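# Plostarley Flat Sheet, Cotton Percale

The Plostarley is the flat sheet we sell the most. It is woven for us by Radonjić in a plain percale weave, and it is made for people who like a bed that feels cool and a little crisp. We have kept it in the Trellum range for 11 years, with only small changes to the hem.

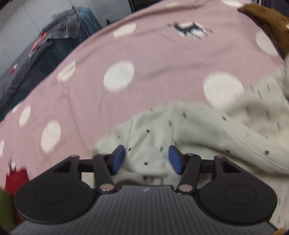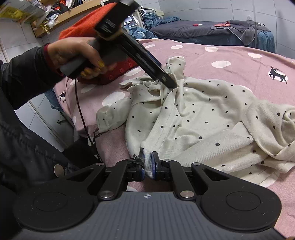 Slavica Kelmendi wrote to us that she bought one for the guest room in June and moved it to her own bed after the second night, and that she would like the top hem to be wider. We have heard this wish before. The top hem is now four inches wide, and the bottom hem stays at one inch.

## The fabric

The thread count is 200. Some customers ask why we do not offer a higher number. In percale, 200 is a good and normal count, and the cloth lets air pass well. A much higher count makes the sheet heavier, and many people find it too warm in summer. If you prefer a smooth and slightly shiny surface, please look at our Prillance sheets, which have a sateen weave.

The cotton is combed before spinning, so the short fibers are taken out. The sheet will still have small wrinkles after drying. This is the nature of percale and we do not treat the cloth with resin to hide it.

## Sizes

| Size | Width x length | Item |
|---|---|---|
| Twin | 68 x 98 in | 3261 |
| Full | 84 x 98 in | 3263 |
| Queen | 92 x 104 in | 3265 |
| King | 110 x 104 in | 3267 |

All measurements are taken before the first wash. Please expect the sheet to shrink by up to four percent in length and a little less in width. For a mattress deeper than 14 inches we advise taking one size larger, especially if you like to tuck in the sides.

## Colors

White, cream, pale pink, slate blue and moss. The colors are dyed in batches, and two batches can differ slightly. If you want a sheet and pillowcases that match closely, order them together and write "same batch" in the notes field.

## Washing

- Wash before first use, with similar colors.
- White can be washed at hot, the other colors at warm.
- Do not use chlorine bleach on any color, also not on white.
- Tumble dry on low and take it out while it is still a little damp.
- Iron on the cotton setting if you wish. The hem looks nicer with it.

Fabric softener leaves a film on the cotton and the sheet loses its crisp feel. It does no damage, but after some months you will notice that the cloth is more limp.

## Price and delivery

The Queen size costs $168 for a set of two. Single sheets can be ordered in every size except King. Orders placed before noon leave our warehouse on the same working day.

You may return an unwashed sheet within 30 days. If a seam opens in the first two years, write to Vesna Mujić at the service desk with your order number and a photo of the seam, and we will repair the sheet or send a new one. Stains and color loss from bleach are not covered.

Matching pillowcases and a fitted sheet are sold separately.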